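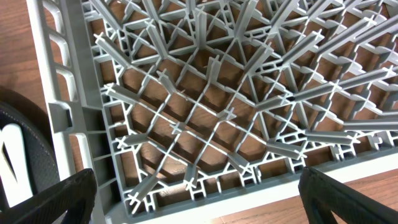

The community kitchen in Ollberg has now finished the second part of its program, and this report covers the time from February until 6/27/20. As you know from the application, the main purpose is to cook a simple warm lunch for older people who live alone in the villages near Prenden. The largest change in this period is in the washing of dishes. We used to have a single wire basket for everything, and now the plates go in gray plastic racks with upright pegs, so they stand apart from each other. The food inspector from the district asked us for this in writing, and the point is closed.

In total we served 2,728 lunches. This is more than we planned in the budget, but the price per lunch stayed under our limit, mainly thanks to the rice and lentils that Duggan sold to us at a wholesale price. Vegetables were more difficult. In the spring we could not get carrots or leeks for three weeks, and the menu was changed to beans and dried peas. Some guests complained about this and we understand them.

## People we reach

At the start of the program we had 51 registered guests. Now we have 82. Most of the new ones were sent to us by the visiting nurses, and a smaller part heard of us from neighbors. We have stopped the newspaper notice in Ollberg, which cost money every month and brought us only two persons.

Since we could not open the dining room for the full period, a large part of the lunches was delivered. Ultan Egan made the delivery plan and also drove the southern route himself. He reports that the northern route is too long — the last house gets the food after one o'clock, and it must be heated again. We would like to divide this route in September.

## Lunches at the table

When the dining room was open, we kept the groups small and each table was cleared completely before the next group sat down.
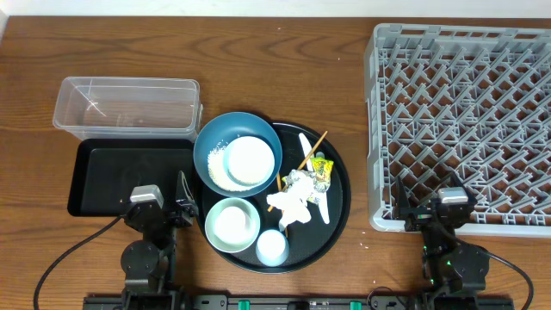
*Used tableware on the round tray, with the dish rack at the right.*

The guests ask often when they can eat together again as before. For many of them the company is more important than the soup, and we write this here because the evaluation form has no field for it.

## Money

The costs follow the budget with one exception. Fuel is 400 over the plan, for the reason explained above. We ask permission to move this sum from the line "printing", where there is money left. The repair of the Ello oven was paid from our own funds and is not part of the claim.

Leftover food remains small but we want to reduce it more. From July the cook will offer half portions to the guests who wish it.

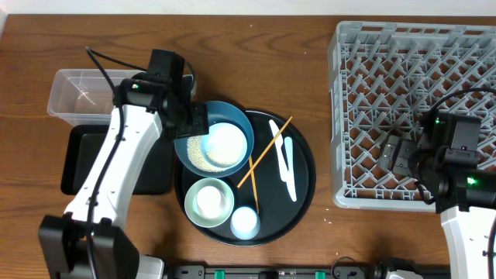

## Next steps

- Divide the northern route and find a second driver
- Sign the new price list with Duggan
- Send the final list of receipts before the end of August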